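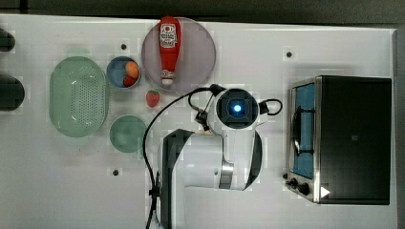 Setting Up the Kitchen Table

A page from the winter household fair. Gilberto Huanca and Maritza Puma laid out the kitchen section between them, using dishes and groceries brought from home. Most of the pieces were picked for everyday use, and a few have been through a lot of dinners already.

The notes go with the table at the top of the page.

Plate and ketchup
A round translucent plate with a pale mauve-gray tint. The red squeeze bottle lies across it with the white cap pointing down toward the bottom of the plate. Maritza bought her plates as a set and has used them for most of her suppers since.

Small bowl
Light blue inside, with a silvery rim. It holds an orange-colored fruit that looks like a peach or an apricot, and something small and red partly under it. Edith Sotelo lent two bowls of this size for the fair. She uses hers for olives.

Strawberry
One, with the green top still on, set on the table just below the bowl.

Colander
Large, oval and pale green. The holes in the base make a grid. Gilberto likes an oval colander at home because it fits across his sink and he can leave it there while he washes salad.

Round green bowl
Also pale green, and empty. The inside is a slightly darker shade toward the bottom. A bowl like this does for rinsed fruit or for peelings.

The tabletop
White, over a dark gray floor. Pale dishes are harder to make out on white than the red things are, so Blandine Hervieu has asked for a colored cloth next time.

About the fair
The fair had 51 tables and almost 700 visitors. Stelios Pappas ran the front desk and took down requests for the February fair, mostly for baking pans and storage jars. Anyone who wants to lend dishes for it can leave a name with him. Please put a label on the bottom of each piece, and pack lids separately.

Page updated 18/12/2019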